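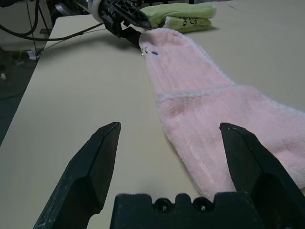

Fig. 1. Pink sock on a pale tabletop, between grippers.

Sacred Space, Unit 7: Threshold and Footwear
Lecture notes, posted March 3, 2020

Read with the Belhaj packet. Quiz covers everything down to "Washing," not past it.

Start with Exodus 3:5. Moses at the bush. "Put off thy shoes from off thy feet, for the place whereon thou standest is holy ground." Order matters. He turns aside to look, God calls his name, he answers, THEN the command about the shoes. So he is already close when he's told. "Draw not nigh hither" comes in the same verse. Two commands, one about distance, one about feet. Most people only remember the second.

Compare Joshua 5:15, near Jericho. Captain of the Lord's host, nearly the same words. Shorter. No bush, no fire, no building. Ask: what makes this patch of ground holy? Not a shrine yet. Presence does it, or the speaker does it. Does it stay holy afterward? Text doesn't say. Leave this open, we come back to it with pilgrimage sites.

Priests. Look at the vestments in Exodus 28. Breastplate, ephod, robe, coat, headpiece, sash, linen breeches. Long and very detailed. No shoes mentioned anywhere. Later rabbinic tradition takes it that priests served barefoot in the Temple. Mishnah Berakhot 9:5, a person should not enter the Temple Mount with his staff, or his shoes, or his money belt, or dust on his feet. Note the grouping. Staff, shoes, money, dust = travel and business. Things of the road get left off.

Yom Kippur: leather shoes not worn. Different logic! This is under affliction, one of the things given up for the day, along with eating, drinking, washing, anointing, marital relations. Same for mourners in the first week. Bare or soft feet can mean reverence OR grief. See 2 Samuel 15:30, David goes up the Mount of Olives weeping, head covered, barefoot. Don't mix these up on the exam, people did in November.

Synagogue today: in most communities shoes stay on. Exception to know is the priestly blessing, kohanim take shoes off before going up. Socks fine.

Mosque practice. Shoes off before the prayer area. Reason usually given is cleanliness of the place of prayer, since foreheads touch the floor. Qur'an 20:12, Moses again, told to take off his sandals in the sacred valley of Tuwa. There are also hadith reports of the Prophet praying in sandals, so scholars discuss whether removal is required or just fitting, esp. where there is carpet. Good example of custom and text not lining up exactly.

Hindu temples: shoes off, normally at the outer gate. Leather has its own problem in many places, belts and bags too. Feet are the lowest part of the body, shoes lower still. Socks vary by temple, some want bare feet. Sikh gurdwara: shoes off AND head covered. Contrast with the older habit for men in many churches, hat off, shoes on. Top of body vs. bottom of body. Draw the chart for yourself, it helps.

Christian churches mostly keep shoes on, but not all. Ethiopian Orthodox worshipers take them off at the door and cite Exodus 3 directly. Coptic practice, shoes off before entering the sanctuary, also before communion in many parishes.

Washing. Exodus 30:17-21, the bronze laver, hands and feet, "that they die not." Strong language. Wudu includes feet, with a whole legal discussion on wiping over leather socks (khuffayn) instead of washing. Time limit is a day and night at home, three days and nights traveling, in most Sunni schools. Then John 13, the foot washing. Not the same catagory. Host's courtesy turned upside down, done at supper, not at a threshold. Maundy Thursday rite comes out of this.

Terms
Threshold: line where behavior changes. May be a door, a step, a rope, a rug.
Liminal: in between. Porch, shoe rack, courtyard.
Purity vs. cleanliness: overlap but keep seperate. Mud is dirt. Corpse contact is impurity even with clean hands.

Reading
Belhaj packet, first 9 pages. Skip the appendix.
Plenel reader, the chapter on doors. Library shelf 2411.
Skerkarel essay is optional, hard going, worth it for the part on courtyards.

Assignment
One page. Pick a threshold you have crossed. What comes off, what goes on, who tells you? Rule posted or just known? Use at least one passage from above. Drop in box 3754, Bevex Hall, before next lecture. Stapled please.

Next unit: heads and hair. Bring 1 Corinthians 11.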